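Robotics > Learning methods > Simulation > Staged scene replay

Staged scene replay

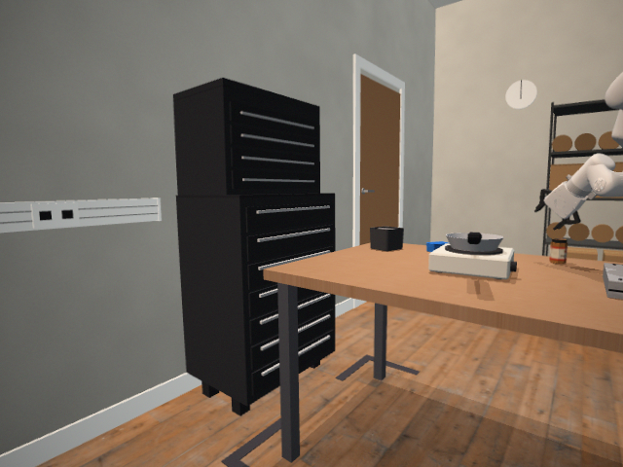
Vol. 2, p. 32

Staged scene replay (SSR, sometimes just "staged replay") is a way of training robot arm policies in simulation. Short version: a task is cut into stages, the simulator saves its full state at each cut, and training episodes start from the saved states instead of always from the beginning. Used mostly for long tabletop jobs, kitchen and workshop scenes, where a policy that starts from zero every time hardly ever sees the last steps.

Name comes from the Tistard project at Runville. First written up by Érica Rezende, in a workshop note and then in a longer report the following June. Earlier work had reset to saved states too, so the idea as such is not new. What the report added was the rule for picking which state to load.

Background

Long tasks are hard to learn from a reward at the end. An arm that has to reach for a jar, lift it, carry it and put it down next to a stove may fail at the reach for most of training. The later stages get almost no data. Common fixes are shaped rewards (fiddly, have to be redone for each task) and human demonstrations (slow to collect). Staged replay was meant for labs with plenty of compute and few demonstrations.

Method

One scripted or teleoperated run is enough to begin. The run is split wherever contact changes – fingers close on an object, object leaves the table, object touches down again. Each split point is stored with joint angles, object poses and velocities.

Episodes are then drawn from a buffer. In the original setup each stage keeps 32 saved states, and old ones get replaced when the policy reaches that stage by itself. So the buffer drifts away from the scripted run and toward what the arm really does. Rezende's report calls this handover and treats it as the main part of the method.

Stage choice is weighted by recent success. Stages that always work are drawn less, stages that never work are also drawn less, the middle ones get most of the episodes. Weights are updated every 200 episodes. A stage that drops back is picked up again at the next update.

Test scenes

The Tistard scenes are rendered rooms with furniture. The bench scene has a white arm with a two-finger gripper over a wood-topped workbench, a small red-orange jar with a dark lid, and a grey frying pan on a portable stove. A black tool cabinet, a door and a shelving rack fill out the background. Wall and floor textures are swapped between runs, camera pose too, object positions are jittered at load time. The jittering matters, without it the policy tends to memorise the saved states.

Results

The report compares staged replay to plain resets on 16 tasks. Staged replay came out ahead on the long ones. On short tasks with only 2 stages there was no clear difference, and the extra bookkeeping made training a bit slower. Ablations showed handover doing most of the work; with a frozen buffer the policies learned each stage but fell apart when the stages were run end to end.

A later study by the Brekke group repeated the bench tasks in a different simulator and found the same ordering, with smaller gaps. They also reported that the contact-based splitting is sensitive to noise. Light touches got counted as new stages and the buffer filled up with near copies. A minimum time between splits fixed most of it.

Criticism and limits

Needs a simulator that can save and restore state exactly. Not all can – soft objects and liquids are a particular problem, and restored contacts sometimes pop on the first step. Does not carry over directly to training on real hardware, where nothing can be reloaded. Policies trained this way can be moved to a real arm afterwards, but the report has no hardware results and says so.

Some readers have also objected to the word "replay", wich in reinforcement learning normally means reusing stored transitions. Staged replay stores states only. Transitions are generated fresh each time. The two can be combined and often are.

Variants

Traltinia is a version that drops the scripted run and finds split points from random exploration. Slower to get going, but no operator needed. Another variant keeps one shared buffer accross tasks in the same room, so a grasp learned on one object can seed the next. Results on that one are mixed.

Last updated: June

Related articles
Curriculum learning
Domain randomization
Experience replay
Reset-free learning
Sim-to-real transfer
Traltinia (method)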